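Donating and Borrowing Household Items and Toys: Frequently Asked Questions

Updated each March. If your question isn't covered, email the front desk at Sivthorpe Hall or stop in on a Friday.

What do you take?

Toys, plastic cups and plates, kitchen utensils, brushes, small baskets, picture books and board games. Everything goes either to the lending shelves or to the giveaway table by the main door. We decide which when the item is sorted.

What don't you take?

Car seats, cribs, mattresses, anything with a gas fitting, and knives longer than a table knife. Soft toys are accepted only if they have a readable care label. We can't take opened cleaning products.

Do toys have to be complete?

Single figures and animals are fine. Puzzles and board games should have all their pieces. If you know a piece is missing, write it on a slip of paper and tape it to the box so we can price the game for parts.

Should I wash things first?

Yes, please. Dish soap and warm water is enough for hard plastic. Let the items dry before you bag them. Brushes should be free of hair and lint. We wash cups and plates again before they go out.

Can I mix different kinds of items in one bag?

You can. Most people do. Keep glass separate and wrapped, and put anything with loose parts in its own bag with a knot in it.

How much can I bring at one time?

Up to three bags or boxes per visit. For a house clearance, call ahead and ask for Ayuba Abugri, who keeps the calendar for large drop-offs.

Where do I drop off?

Use the side entrance on Ansah Street. There is a bell. Leave nothing on the step after closing, even if the weather is dry.

How long does sorting take?

Usually two weeks. It runs longer after the Odirport yard sale, when we get a lot of leftovers in one weekend.

How are the items sorted?

Each bag is emptied into a bin and the contents are pulled out one piece at a time. Toys go to one side, kitchen items to another, grooming and cleaning items to a third. Broken pieces are recycled if the plastic is marked. 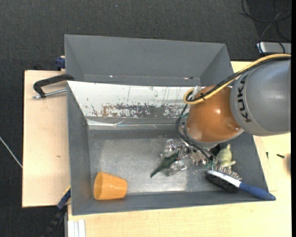
A mixed bin with a toy animal, a brush and a plastic cup

A mixed bin can hold a toy animal, a brush and a plastic cup together, and these end up in different places. The animal goes on the toy shelves. The cup goes to the kitchen section. Brushes with stiff bristles are kept in a closed tub on a high shelf, away from the toys.

How do I borrow something?

Sign up for a card at the desk. It is free. You can have three items out at once, and toys can be renewed by phone. The toy list currently has 499 entries, and a printed copy is at the desk.

What if something breaks while I have it?

Bring it back and tell us. There is no charge for ordinary wear. Şükran Kılıçarslan handles repairs and will say whether it can be fixed.

Can I get a donated item back?

Only if it hasn't been sorted yet. Call as soon as you notice and describe the bag it came in.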